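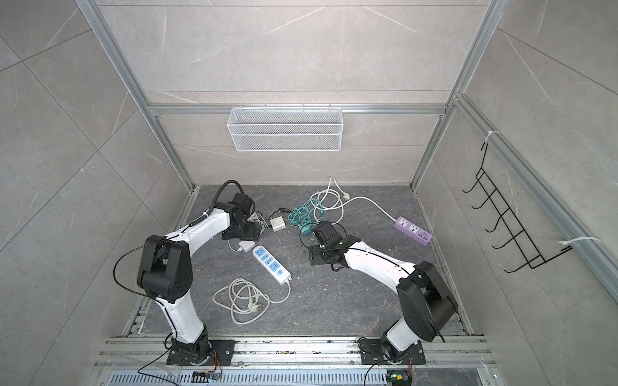 Both arms over the floor, with the power strips and cables laid out.

Gathering examples for the cable task

Pour yourself a tea before you start, as a good session takes a while and it goes much better if you're not hurrying! These notes are the ones Lowri Kneath and I use at Grultstead when we record plugs and power strips for the Yorath set.

Scatter the strips and cables afresh before every example. Leave the loops and tangles in (I know it's tempting to tidy), for the learner needs to meet plenty of mess. Bring both arms back to their starting pose, press record, and then guide them slowly, one plug at a time.

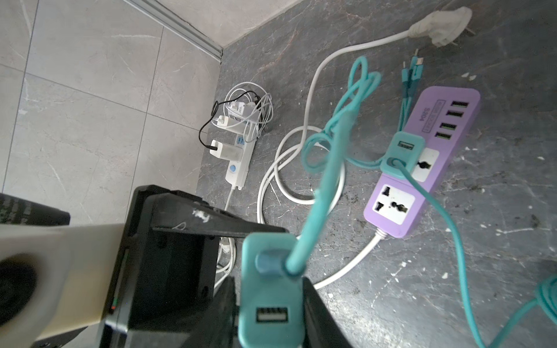 Wrist view: a teal USB plug block between the fingers, purple strip to the right.

Keep an eye on the wrist view while you close the fingers, and hold the block by its body, never by the cable. If you fumble, carry on and put it right, then mark the example "recovered" so we can find it later.

Stop after 30 examples and have a stretch. Rhodri Humphreys looks through each batch before it joins the rest, and with 1,453 saved so far he'd be ever so glad of clear labels.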